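News from the robotics club

Hello again from the back bench! I promised Zoi Nikolaidis I'd write something for this issue, so you're getting me instead of her this time (sorry, she's much better at it).

We've spent most of this term on one job, and it sounds silly when I tell my family about it: getting a pair of robot arms to sort out a pile of writing tablets. You know the sort, the cheap ones you doodle on and then wipe with a button. Todor Stan picked them because they're thin and flat and a real pain to pick up, and he was right — my first go at driving the left arm had me sulking for an entire tea break. The two arms have to share the work without getting in each other's way, which means two people at the controls who are on speaking terms.

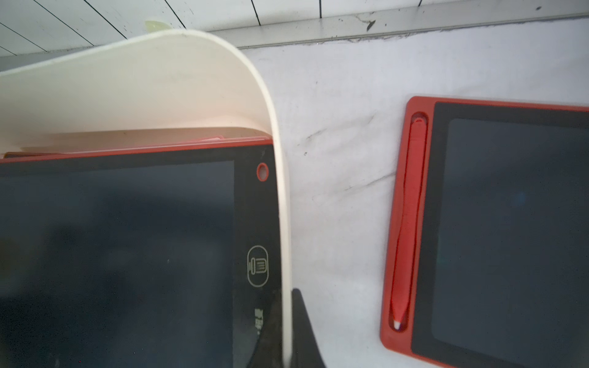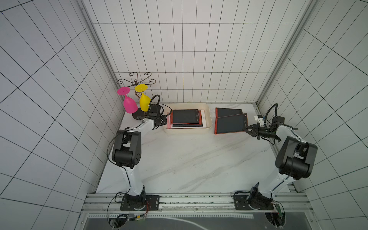
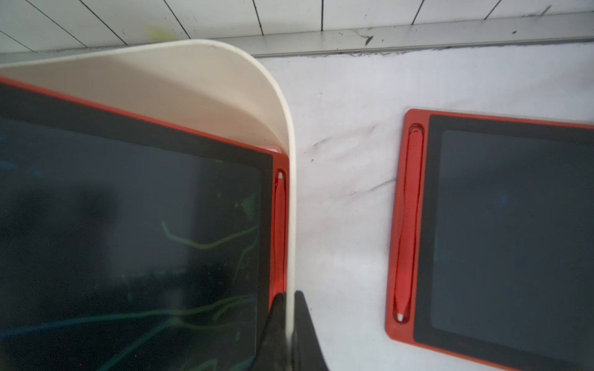 Tablets on the table, from close up and from further back.

Drita Trajkovski has been keeping the log and we're now up to 236 tries, good and bad. I'd love to say mine are the good ones! The bit I find hardest is judging the edge, as going in a touch too low means you just shove the thing along, and the wrist view takes some getting used to when you've only ever looked from the side. Zlatko Ionescu wants us to slow everything down. I want us to speed it up. We're still arguing.

Next up is the open afternoon on July 5, 2024, when anyone can come and have a turn. We've got 19 names on the list so far and there's room for more, so do bring a friend. If you'd like to help set up, have a word with Spyros Kadrić, and please bring back the long extension lead if you've got it.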